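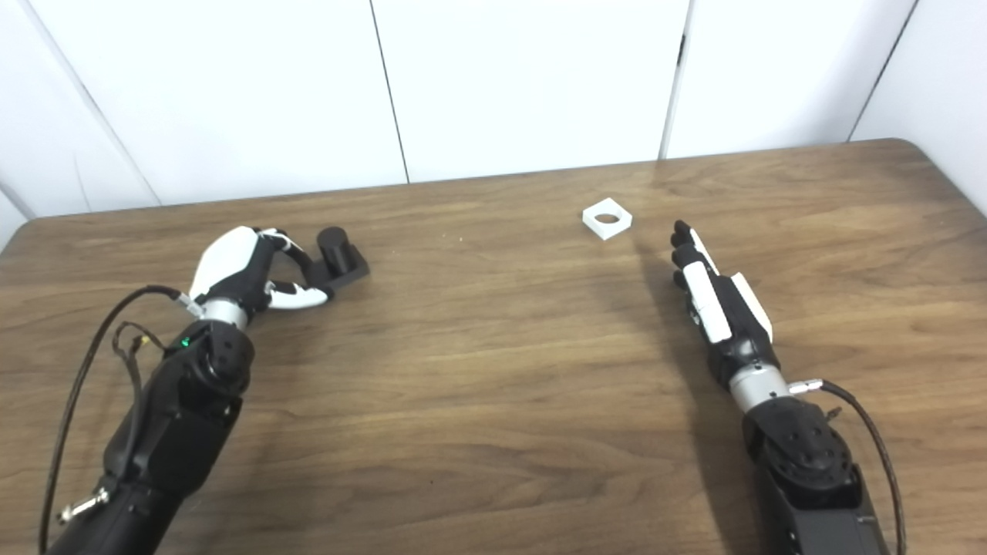 Promotbridge held its open day in December, and I went because the town is being asked to put up money for a training room there. I had read the flyer and wanted to see the work for myself. The main demonstration was a robot with two arms at a brown table. It had a black post on a flat base by one hand and a small white block with a hole in it out in the middle, and that was all it had to deal with.

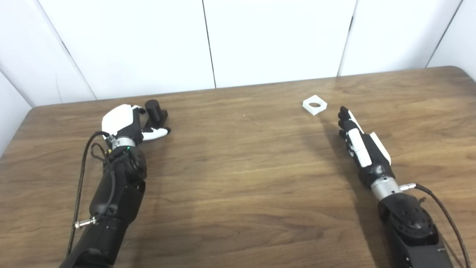

My complaint is with the way these events are talked about. Ebenezer Abubakari, who ran the table, told us plainly that his team had logged 3000 attempts at this one job. The man from Dristura then took the microphone and spoke about whole factories. Between a square block lying on bare wood and a whole factory there is a lot of ground, and he skipped it.

I would rather hear more from Abubakari. Picking up a part and lining it up with a peg is hard for a machine — harder than most visitors think.

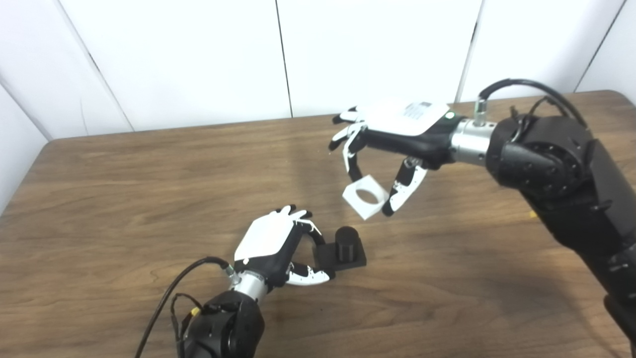

The town should ask for the log of those attempts, failures included, before it votes. If the numbers are decent, pay for the room. I'd vote yes on that basis, and I'd go back next year.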